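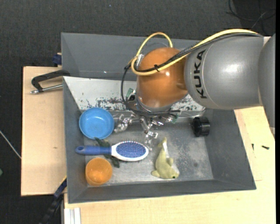 Grey bin with mixed household items and toys, blue bowl to the left. Posted by Mfinanga.

Household Storage Forum > Containers and Bins > Mixed bins: keep or divide?

Mfinanga
Members are invited to comment on the keeping of toys and household objects in one bin. Our centre has operated this arrangement since September. The floor of the bin is now scuffed and scratched, although the sloped sides remain serviceable. I should be grateful for views on whether the contents ought to be divided.

Grendell
I would recommend division. Bowls and other tableware should be stored apart from toys as a matter of hygiene, and each bin should carry a label. We adopted this practice across 24 bins and sorting now takes 15 minutes at the close of each session.

Celtix
I must respectfully disagree with the previous member. A small collection does not justify a second container. If the bowl is intended for play, it belongs with the toys.

Grendell
The member's point is accepted in respect of play items. The original post does not state whether the bowl is used for food.

Mfinanga
To clarify, it is a play bowl and is not used for food. A second grey bin is available directly behind the first.

Rornilov
In that case I would place the toys in one and the household objects in the other, and review the matter after about five weeks. I would also draw attention to the whitish sloped panel on the far side. It is worn, with dark flaky patches near the lower edge, and should be cleaned or replaced before the bins are put to further use.

Celtix
I support the remark concerning the panel. I remain of the opinion that one bin is sufficient.

Mfinanga
Members are thanked for their replies. The panel will be dealt with first. May I ask which cleaning products are considered suitable for a scratched bin floor?

Rornilov
Warm water and mild washing-up liquid, applied with a soft cloth. Scouring pads should be avoided.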